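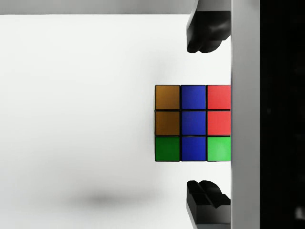
*Neun Felder auf jeder Seite, und bis die alle zusammenpassen, kann ein Abend vergehen.*

Meinen ersten Zauberwürfel habe ich mit elf auseinandergebaut. Mit einem Schraubenzieher aus der Küche, unter der Bettdecke, und danach habe ich ihn sortiert wieder zusammengesteckt und meiner Mutter präsentiert. Sie war sehr stolz. Ich habe ihr das bis heute nicht gebeichtet (hallo, Mama!).

Jetzt bin ich 50 und wollte es endlich richtig lernen. Schuld ist eine Zugfahrt im März, bei der mir gegenüber ein Mädchen saß, vielleicht neun, das beim Drehen aus dem Fenster schaute. Aus dem Fenster! Ich habe mir noch am Bahnhof einen Würfel gekauft, einen viel zu teuren, und war damit genau so schlecht wie 1985.

Eine Seite schafft ja fast jeder. Man dreht so lange herum, bis alles weiß ist, freut sich, und dann kommt die Erkenntnis, dass man für die zweite Seite die erste wieder kaputtmachen muss. Ich fand das früher eine Unverschämtheit. Inzwischen weiß ich, dass man sowieso in Ebenen denkt: erst unten ein Kreuz, dann die Ecken, dann die Mitte, und oben wird es gemein. Die Mittelsteine wandern beim Drehen der Seiten nie an eine andere Stelle, sie geben vor, welche Farbe wohin gehört. Diesen einen Satz hätte mir damals jemand sagen sollen, der Schraubenzieher wäre in der Küche geblieben.

Gesagt hat ihn mir Gunvor Nordin. Sie leitet im Custlow, einem Spieleladen mit angeschlossener Kaffeemaschine, den offenen Würfelabend, und sie ist streng. Wer auf das Handy schielt, um die nächste Zugfolge nachzulesen, bekommt einen Zettel und muss sie mit der Hand aufschreiben. »Deine Finger sollen das wissen«, sagt sie, »dein Kopf stört da nur.«

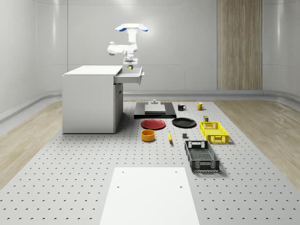 Und sie hat leider recht. Zwei Wochen lang habe ich Buchstaben auswendig gelernt, rechts hoch, oben links herum, rechts runter, und jedes Mal, wenn ich darüber nachdachte, war ich verloren. Dann habe ich beim Telefonieren mit der Versicherung gedreht (Warteschleife, Panflöte) und die Ecken saßen. Einfach so! Ich habe so laut gejubelt, dass die Dame, die in genau diesem Moment abnahm, sich erst einmal nach meinem Befinden erkundigte.

Meine erste komplette Lösung hat 548 Sekunden gedauert. Das steht im Laden auf einer Kreidetafel, neben Anselmo Dantas, der deutlich unter einer Minute liegt und dabei Kuchen isst. Anselmo hat eine Theorie zum Schmiermittel, die ich hier nicht ausbreiten kann, der Platz reicht nicht. Jedenfalls gibt es dünnflüssiges und zähes, und wer beides mischt, ist bei ihm unten durch.

Was mich wirklich überrascht hat, ist das Geräusch. Zehn Leute in einem Raum, alle drehen, und es klingt wie Regen auf einem Wohnwagendach. Geredet wird wenig, und wenn, dann über Dinge wie Federspannung oder die Frage, ob man vor dem Start länger schauen oder lieber gleich loslegen soll. Ich schaue lange. Genützt hat es mir bisher nichts, aber es sieht so schön fachkundig aus.
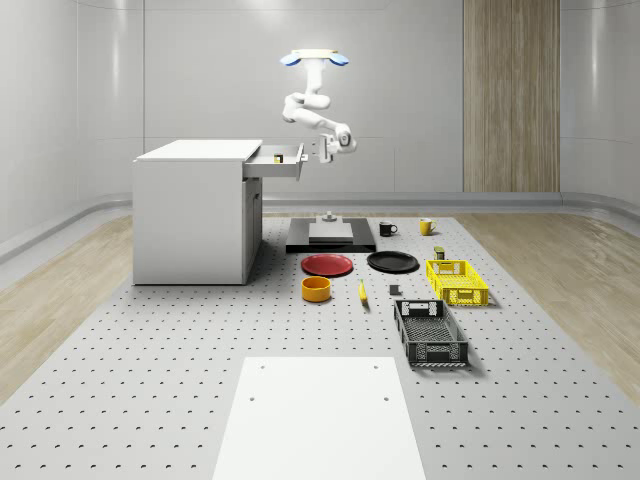
Zu Hause hat sich auch einiges verändert. Der Würfel liegt neben der Zahnbürste, er liegt auf dem Beifahrersitz, und einmal lag er im Kühlschrank, neben der Butter. Mein Mann hat angefangen, ihn im Vorbeigehen zweimal zu verdrehen und kommentarlos wieder hinzulegen. Anfangs hat mich das wahnsinnig gemacht. Heute merke ich es sofort und drehe es zurück, worauf er beleidigt ist und sich beim nächsten Mal sechs Drehungen ausdenkt.

Bei meiner Mutter war ich neulich auch mit dem Ding. Sie hat mir zugesehen, vom ersten Dreh bis zum letzten, ihr Kaffee wurde kalt, und als alle Seiten stimmten, meinte sie: »Das konntest du doch schon als Kind.« Ich habe genickt und mir noch ein Stück Streuselkuchen genommen.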